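Notebook, bench 2 - 20th May
Case on the metal box, flap open, task "close the flap"

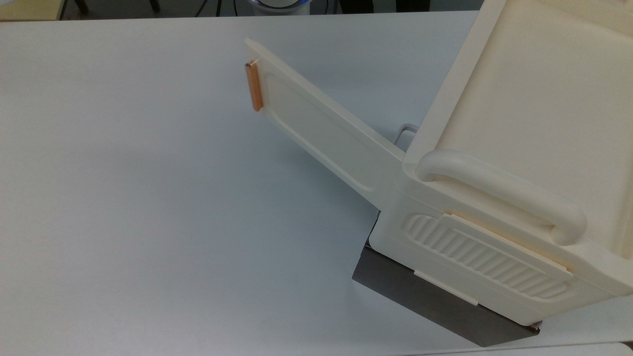

Cream case on the gray metal box, flap out. Head camera view.

Goal for the day was a clean set of demonstrations of closing the flap, driven from the leader arms. Hand-guiding is still on the list, but I want the remote set first so we have something to compare it to.

Start pose is the flap swung well out over the table. Thư Tôn asked for the case to sit on the diagonal and I had it square for the first few, so those are in the folder marked "square" and should not be mixed in. My fault, I read her note after starting. The note was on the monitor. I was looking at the monitor.

What I learned as an operator, in no good order:

Going for the orange strip at the end of the flap is tempting, it's the brightest thing in the view and your eye goes straight to it. Bad place to push. The flap flexes and the last bit of travel turns into guesswork. Pushing on the recessed panel, a little in from the end, feels much better through the leader arm.

Do not come in over the curved handle. I clipped it on episode 6 and the whole case turned on the box. Kept the episode, labeled it fail. Brostetti's import script threw it out anyway because it has opinions about fails, so I put it back by hand.

The wire handle in the gap is the annoying one. Shiny and thin, and only a short piece of it shows from the head view. If it stands up too far the flap rides on it and stops short. I fold it down before each reset now. We could teach that as its own step later, but I'd like to get one thing working before there are two things not working.

Speed: I was rushing. Played back a few at normal speed and it looks like somebody shutting a car door on an argument. Slowed down after lunch. Pauses are creeping in, though, usually right before contact, and Cendar learns pauses with real devotion. Last time it stood over a drawer for most of a minute, thinking it over, exactly the way I do. Trim them or redo them, I haven't decided.

Totals: 125 episodes kept, last one saved as 2247. The square ones are not in that total.

Lighting was even enough that I left the blinds alone. The flap throws a soft shadow on the white table that moves with it, and I wonder if the policy will end up following the shadow. Worth one run with the lamp on the other side before we train.

Tried Jastness's wrist view as the operator's main screen for a while. Great for contact, useless for knowing where you are. Went back to head view with wrist in the corner.

To do
- trim or redo the slow approaches
- lamp test, other side
- put tape down on the box so the case goes back to the same angle
- ask Kim if the gripper pads are due, left one is slipping
- hand-guided set, same start pose, before the July demo
- read notes before starting

Leader arm left parked, controller off, charger on the shelf.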